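Eighteen Months of Working from Home in Bollulbridge

I have now worked from the house on Morgan Street for 18 months, and several readers have asked for an account of the arrangement. The earlier post on this subject was written after only a few weeks, and it contained a number of opinions I no longer hold. The present one is intended to replace it.

My position is with a records office two counties away. The office permits staff to work remotely on the condition that they attend in person for one week in each quarter. The work itself consists of reading, correcting and indexing, with a moderate number of calls. It requires quiet, a large desk and a connection that does not fail in the middle of a transfer. It does not require much else, and I would ask readers whose work is of another kind to bear that in mind.

The Connection

The first matter to be settled was service to the house. Bollulbridge is divided by the river, and the two sides were for many years served by different companies. Morgan Street falls on the west side, where Cleltel is at present the only provider. The order was placed in March and the line was completed in May, after two visits had been postponed. During the interval I worked at the public library, whose staff were most patient with me, and whose front table I can recommend to anyone who does not mind the sound of the book return.

Wireless service proved adequate in the kitchen and poor in the back bedroom, which was unfortunate, as the back bedroom had been chosen for the office. The walls in that part of the house are lath and plaster and very thick. I moved the router twice and raised it onto a bookcase, with little effect. In the end I ran a cable along the baseboard and through the closet, and the matter has not needed attention again. Persons moving into an older house are advised to plan for this from the beginning and to buy more cable than the floor plan suggests. Corners and door frames use up a surprising amount. 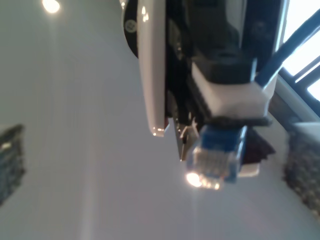 The Hours

My stated hours begin at 7 in the morning. This was my own request, and it has been the most successful part of the arrangement. The street is quiet until the school traffic begins, and the larger part of the day's indexing can be finished before the first call.

The end of the day has been less satisfactory. For most of the first winter I returned to the desk after supper, at first to finish a single item and later as a matter of habit. My supervisor, Innes Geddes, noticed the times on my messages and raised the matter with me in a courteous but firm manner. Since then the office door has been closed at four and the computer shut down, and I have taken my walk to the bridge and back before it gets dark. On two occasions I have broken this rule. Both concerned the annual return, and I do not regret either of them.

Lunch is taken in the kitchen. I tried eating at the desk and found that I neither rested nor worked.

The Room

The back bedroom measures ten feet by twelve and has one window, facing north. Previous occupants had used it for storage, and the first week was given over to clearing shelves and filling old screw holes. I painted the walls a plain off-white. A darker green had been proposed by my sister, and having since seen the color in her own dining room, I concede that she may have been right.

The principal expense was the desk. I set a limit of $300 for the whole of the furniture and kept to it by buying the chair secondhand and having the desktop made up locally. The catalog desks I considered were either too shallow for an open ledger or sold only as part of a set. A plain wooden top on two filing cabinets has served every purpose, and the cabinets hold papers that would otherwise be on the floor. The height is slightly more than is usually recommended. I have become used to it, although a shorter person would want a footrest.

Pale wood is my preference for any surface that is used all day. It is easier on the eyes under a lamp, and pencil marks can be found and removed. It does show ink, and I have been careful to keep the stamp pad on a tray.

Lighting deserves more thought than I gave it. A north window gives an even light for reading, but from November to February it gives very little of it. I now use two lamps, one on either side, and have stopped using the ceiling fixture altogether.

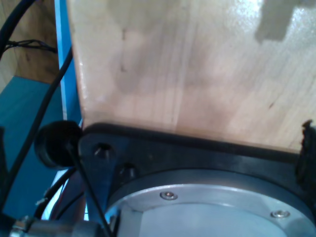 Florencio Requena wrote in response to the earlier post that I had said a good deal about equipment and almost nothing about company. After four years of working from his own home, he considers the lack of ordinary conversation to be the real difficulty, and he suggested that I fix at least one standing appointment a week outside the house and treat it as seriously as a meeting.

The criticism was fair. I had supposed that the calls would be sufficient, and they are not. Calls have an agenda. The remarks exchanged in a hallway do not, and I had underestimated how much of my knowledge of the office came to me in that way. I learned of one colleague's retirement a month after the cake had been eaten.

I have accordingly joined Plultilik, the reading group that meets at the library in the evenings. We are at present occupied with a very long novel about a shipping family, which I do not expect to finish. Attendance is good and the discussion is seldom confined to the book. I have also begun to telephone Innes without a stated purpose every other week, a practice that seemed awkward at first to both of us and is now one of the more useful parts of my calendar.

The next in-person week falls in October. I shall be staying at the same guest house as before and have asked for the room away from the ice machine.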